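Elent work table top, pale gray: review after a winter of folding

Reviewed by Hortensia Inga
Category: Work surfaces and sewing room furniture

Elent sells this top on its own, without legs, through Zirnitz and a couple of smaller dealers. It is meant for cutting, folding and basting. I bought it to replace a door on trestles and have used it most working days through February, mainly for finishing and folding mid-weight cloth. My sample was the smooth pale gray version. The same top comes in a darker shade, which I have not handled.

Size and fitting

The long side is 160 cm. Fixing is by 16 screws from underneath, and the holes come predrilled. Mine lined up with a Trilbridge adjustable frame after I slotted one bracket with a file. The screws supplied are a little short for a frame with thick rails, so have longer ones ready. One person can fit the top if it is laid face down on a blanket and the frame is lowered onto it. Lifting the assembled table takes two.

Set the height before loading anything on it. For folding I want the surface just below the elbow, and for cutting slightly higher. The Trilbridge frame holds both settings without drift.

Surface

The finish is smooth with very little grip. Fabric slides on it under its own weight if part of it hangs over the side. For folding this is what I want, as a layer can be shifted a small distance without dragging the one beneath. For cutting it is a nuisance. Use weights, or lay a mat.

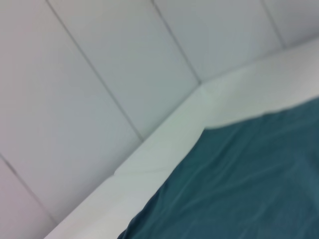 Light cloth is harder to judge against the gray than dark cloth. White cotton more or less disappears at the fold line in flat light, and I ended up moving a lamp to one side so the edge threw some shadow. With navy, teal, brown or black there is no such problem. The outline is easy to read from a standing position, and a crooked hem shows before it gets pressed in.

Lint is the reverse. Dark lint shows at once and wipes off with a dry cloth. White lint stays unnoticed until it turns up on the next dark piece. I now wipe the whole top between colors as a matter of routine.

Chalk comes off with a damp rag. Wax marker needs warm water and a drop of dish soap. Water-soluble pen left overnight gave a faint line that took a second pass. I have not tested solvents and the leaflet warns against them.

Heat

The leaflet says to keep irons off the surface, and I have. A wool pressing mat 2 cm thick was enough protection for short pressing at medium heat. I would not work with steam on this top for long, mat or no mat, as moisture collects under the mat and has to be dried off.

Folding on it

Most of my use has been single pieces of dark cloth, folded into a rectangle with the corners squared by hand. The procedure is ordinary: lay the piece down, lift one end clear, let the twist drop out, lower it, and smooth outward from the middle. On the old trestle door the lower layer caught on the grain and had to be straightened again. On the Elent top it stays where it was put as long as the lift is mostly vertical. Pull sideways and the whole piece follows. 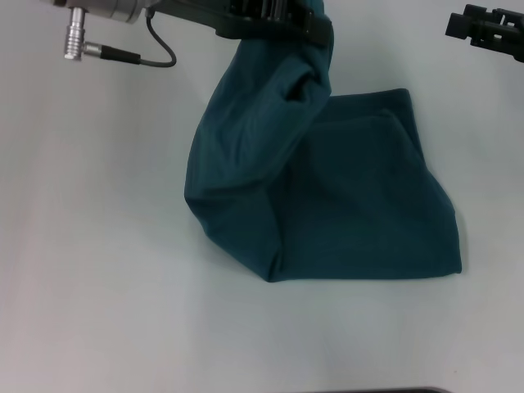

Does a doubled or bag-shaped piece need to be held down while the upper layer is adjusted?
For light and medium cloth, one flat hand near the far corner is enough. Heavy canvas stays put by itself, and slippery linings need a weight at each end.

Comparison

Before this I tried the Lozano folding table, which is cheaper and can be stored behind a door. Its surface has a slight texture that holds cloth better for cutting, but its center hinge leaves a ridge that marks soft fabric. It also flexes when leaned on. The Elent top shows no flex that I can measure with a straightedge when loaded with around 30 kg of folded stock. It is the better surface for finishing work - and the worse one if the room has to be cleared every evening.

Faults

The edging on one short side had a small raised spot on delivery, enough to snag a knit. Fine abrasive paper removed it. Zirnitz offered a replacement, which I declined. The underside is unfinished and sheds dust for the first week or so. Seal it or vacuum it before dark fabric goes on the shelf below.

Rating: 4 out of 5. One point off for the edging and the short screws.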